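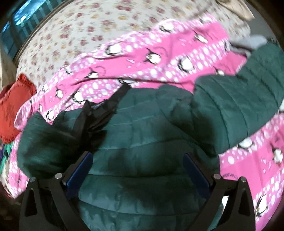

The green puffer, out on the penguin blanket and ready for folding.

How to Fold and Store a Puffer Jacket (Without Flattening It for Good)

Posted 12 Feb 2025

Every January I tell myself I will deal with the winter coats properly, and every January they end up hanging four deep on the same poor hook by the door. This year I finally sat down and worked out a way of folding them that I like, and since a few of you wrote in after the sweater post asking about quilted jackets, I thought I would go through the whole thing slowly.

You don't need much. A clean jacket, a soft surface and a cotton storage bag if you have one. I work on top of a fleece blanket, the pink one with the penguins, because a slick nylon shell likes to slide off a bare table and I got tired of chasing it. A bed is fine too. Mine came with me from the old apartment in Lesthorpe and it has been under just about every folding job since.

Before you start

Make sure the jacket is completely dry, all the way into the filling. Squeeze the thick parts between your fingers, especially under the arms and along the hem. If anything feels cool or clumpy, give it another day on the rack. Empty the pockets as well (I found a bus ticket to Ukorgate in mine, and half a cough drop).

Folding

Zip the jacket all the way up and lay it face down. Smooth it from the collar to the hem with flat hands, nice and easy. You are only coaxing the big pockets of air out, so there's no need to lean on it.

Bring one sleeve straight across the back, then the other on top of it. Keep the cuffs flat. A knit cuff that gets folded under will hold that crease for weeks, and it looks sad when you put the coat on again.

Fold each side in toward the middle so you have one long rectangle. Any loose straps or cords should be tucked inside at this point – they catch on everything otherwise, and a plastic buckle pressed into a quilted panel can leave a mark.

Now fold up from the hem, in 3 loose turns, and stop at the collar. If it springs open, let it rest a minute and try again. Puffers have opinions. When you pick it up, gather it from both sides at once and lift gently, and don't worry if the middle bunches up, as the ridges fill out again with a good shake.

Putting it away

I use the large Anamis cotton bags, two jackets to a bag, and leave the drawstring a little open. Please don't use the vacuum kind for a whole summer. They're handy for a suitcase, but months of being squashed is hard on the filling, and my old Kahsay parka never really got its loft back.

Keep the bag near the top of the closet with nothing heavy on it. When the cold comes around again, take the jacket out the night before you want it, hang it somewhere airy and fluff it with your hands whenever you walk past. If it still looks flat in the morning, put it in the dryer on low with 2 clean tennis balls for a few minutes, provided the care label allows it.

Next up are the snow pants, which I have been putting off.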